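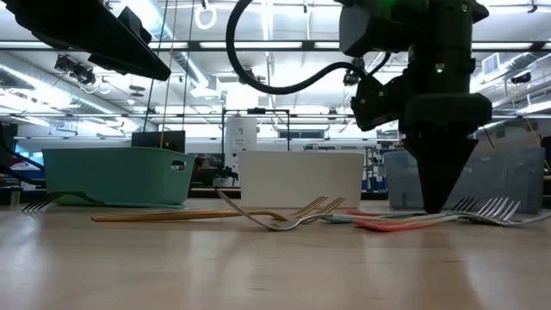
## Why do we sort forks?

A pile of forks is hard to use. The tines catch on each other, the handles point every way, and you can't tell what is in the pile until you pull it apart. Sorting fixes that.

Sorting means putting things into groups. Each group needs a rule. For forks, the rule could be:

- the color of the handle
- the size
- what the fork is for, such as salad or cake

Pick one rule before you start. If you change the rule halfway through, you will have to begin again.

## One bin for each group

Bins help because they hold a group in one place. It also helps if the bins look different. Green, white and grey-blue are easy to tell apart, even from across a table. A bin with a handle hole is easy to carry to the drawer when you are done.

Spread the forks out in front of the bins first. Then pick up one fork at a time by the handle. The pointed ends are called tines, and they can poke you.

## Big kitchens sort too

Pirjo Halonen runs the lunchroom at Callham School. Her kitchen washes 400 forks on a school day. The clean ones go into 6 bins — one for each row of tables.

## Try it at home

Ask a grown-up if you can empty the fork part of the drawer. Choose a rule and find a bowl or box for each group. When you finish, mix the forks up and sort them again with a new rule. Are the groups the same size as before?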